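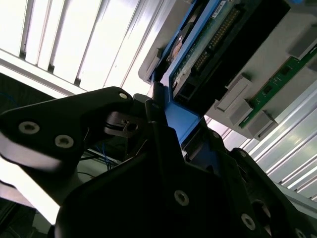 Category: Student work / Repair and reuse

Taking apart old desktop computers: report of our group

By Ah-rin Ko and Gun-woo Chae
Jun 4, 2024

Search reports... Go

1. Why we chose this subject

Our college in Lellham changes its desktop computers every few years. The old ones go into a store room and wait there until somebody asks for the space. In January our teacher gave us the list of the store room, and we were surprised how long it was. Most of these computers are not broken. They are only slow, or one part has failed and the price of a repair was too high at that time.

We decided to study how such a computer can be opened and taken apart so that the parts stay usable. We did not want to write about data or software. Our question was a simple one: in which order should the parts come out, and where do people lose time?

The budget was 500 pounds for the whole project. We spent most of it on tools, storage boxes and antistatic bags. The bags were bought from Griravo, and the delivery was quick.

2. What is inside the case

For a reader who has never opened a desktop computer, a short explanation is useful. The case is a metal box, and one side panel can be removed. Behind it there is the motherboard, a large green board in the computers we studied. It carries the processor and the memory slots. The power supply is a separate metal housing with many cables coming out of it. The hard drive sits in a metal cage, and in some models it is held by a plastic carrier which can be pulled out by hand.

The carrier was the part which interested us most. It has to be firm enough to hold the drive when the computer is moved, and still it should come out without tools. In the older type that we compared, the drive is fixed by small screws on both sides, and one of the sides is hard to reach when the cage is still in the case.

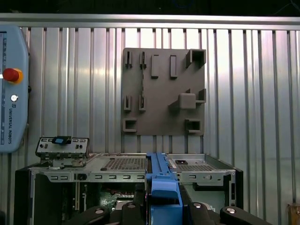 Before any work on the drive we wrote down the order of the steps. The first version of our list was too short. It said only "remove the drive", and Gun-woo found that a beginner reads this and pulls at once, although the data cable and the power cable are still connected. The second version had these steps:

- Disconnect the mains cable and wait.
- Remove the side panel and put its screws in a labelled box.
- Find the two cables of the drive and disconnect them by the plug, never by the wire.
- Release the carrier and pull it straight out.
- Take the drive from the carrier and put it in a bag.
- Put the empty carrier back, because it is easily lost.

The last step was Ah-rin's idea. A case without its carrier is difficult to sell or give away, and a new carrier for an old model is not easy to find.

3. Cables

We had expected that screws would be the main problem. In our notes the cables appear much more often. They are stiff, they lie over other parts, and after some years they keep their shape – when you push them to one side they come back. In the type of computer we studied longest, the thick cables pass over the memory slots, so a person who wants to reach the memory must first hold the cables away with one hand.

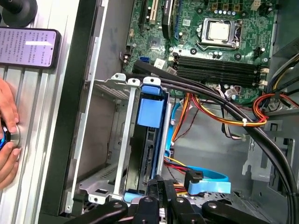
Figure 3. Black cables crossing the memory slots, with the drive cage in the centre.

Zip ties help to keep the wires together, but they also make the work slower, as one wire cannot be moved alone. We do not recommend to cut them at the start. It is better to disconnect every plug first and to take the bundle out as one piece together with the power supply.

4. Recording the parts

Every part received a number, which we entered in Rustumix, the program our department uses for its stock. The store room list had 3,919 entries when we began. Many lines were double, or described items which had left the building long ago. After cleaning the list 2,006 entries remained. This was slow and rather boring work, but it was needed, and the next group will not have to repeat it.

5. What we would change

We should have taken notes on paper from the first day. The names we gave to the screws were also not consistent, and for one model we had to check all of them again. If there is a second part of this project, we would like to spend 40 hours only on drive cages, as they differ so much from one model to another.

We thank Mr Ma for reading our drafts and for the key to the store room.

Related reports
Sorting small screws by size and thread
Which memory fits which board?
A labelling system for the Lellham store room
Repairing a desk lamp with used parts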